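Tunmont home-automation list
From: Gertraud Brunner
Date: 20 March 2026
Subject: Re: can anything tidy a kid's room yet?

Sointu Keskinen wrote:
> My sister is about to buy a Wuleo on the strength of one video
> where it folds a towel. She has two small children and a floor
> you can't cross in bare feet. I told her to wait. She says I'm
> a pessimist. So, people who work with these things: is there a
> machine I could buy that picks stuff up off a bedroom floor and
> puts it in a box? I don't need it to be fast. I don't need it
> to sort anything. Just floor to box. And please don't send me
> another vacuum.

Hi Sointu, hi all,

Tell your sister to keep her money for now! I say that as somebody who would dearly love to be wrong, and who has spent far too many evenings on exactly this chore.

First, the towel. Folding a towel looks clever (and it is), but it's one towel, on one table, and it's the same towel every time. The stuff on a bedroom floor is never the same twice. You get a key ring, half a toy car, a cup, a lid that belongs to something in another room, a sheet of paper. Every one of those wants a different grip, and a person switches between them without even noticing.
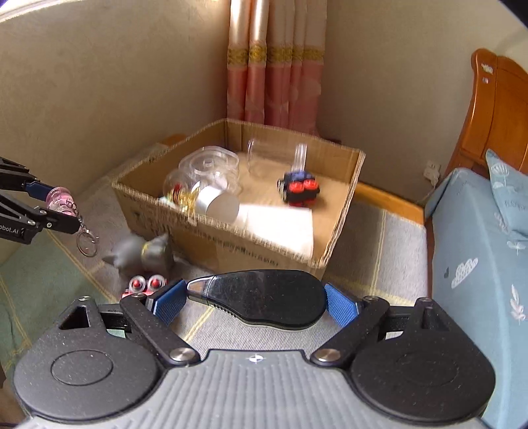

The thing I keep running into is that small stuff and light stuff are the worst. You'd think a heavy book would be the problem, but give me a book any day. A little charm with a chain on it swings as soon as you lift it, so by the time you get it over the box the chain is somewhere you didn't plan for. Paper is hopeless if it's lying flat. And clear plastic! My depth sensor looks straight through a clear jar and reports back on whatever is behind it. I've had mine close very carefully on thin air a good hand's width from the thing it wanted.

I ran the Folier software on my own arm for most of the winter, and I'll give it credit: on blocks and solid cups it does well. Last time I kept score, it was nine objects scattered on the floor and it got six of them into the box. That sounds okay until you think about living with it. You still have to go in and pick up what it missed, and those are the fiddly ones you didn't want to do in the first place. Plus one of the six went in so enthusiastically that it knocked the box over, and I scored it as a success anyway because I was tired.

Then there's the box itself. Everybody tests with an empty one. Try it when it already has a few things in it, lying on their sides and leaning on each other. Letting go is a skill too. Leung's group wrote a nice post on this a while back (it's in the list archive, message 788) where they argued that placing needs as much practice data as picking, and I've come around to their side completely. If you drop a jar from too high, it rolls wherever it likes. Too low and the fingers bump the side wall, or they catch on what's in there already.
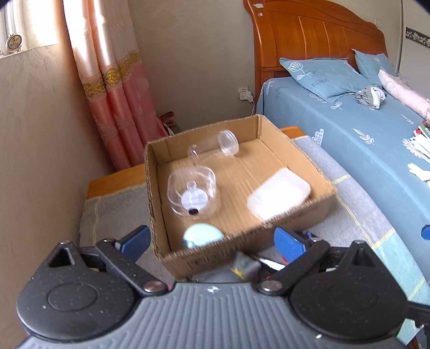 Box with a few things in it, fingers wide open. Clear jar at the back.

What has changed, and I don't want to sound all gloomy, is how people are teaching these machines. A couple of years ago you had to drive the whole arm around with a joystick and it was miserable. These days you can take the gripper in your own hand, do the chore yourself, and let the software learn from that. I can get through a lot more tries in an evening, and in a real room too, with a bed and curtains and a patterned cloth under everything, which matters more than I used to think. My arm was fine on a plain white table and went to pieces the first time I put down a checked cloth.

So my guess for floor to box, at home, no babysitting: maybe 5 years? I'd put money on a laundry or a small packing shop getting something useful well before that. They can control the lighting and what comes down the line, and they have somebody standing nearby to fish out the failures. A bedroom has none of that, and it has kids walking through the middle.

If your sister really wants to spend something, a low open box by the bed gets you surprisingly far. With my nephews it did more than any arm I've owned. Mostly they throw things at it from across the room, but a fair amount lands inside.

Has anybody here tried the Wuleo on stuff with a chain or a string on it? I'd love to see numbers, even bad ones. And if somebody has a trick for clear plastic that doesn't involve dusting it with talcum powder, please write to me, on the list or off.

Gertraud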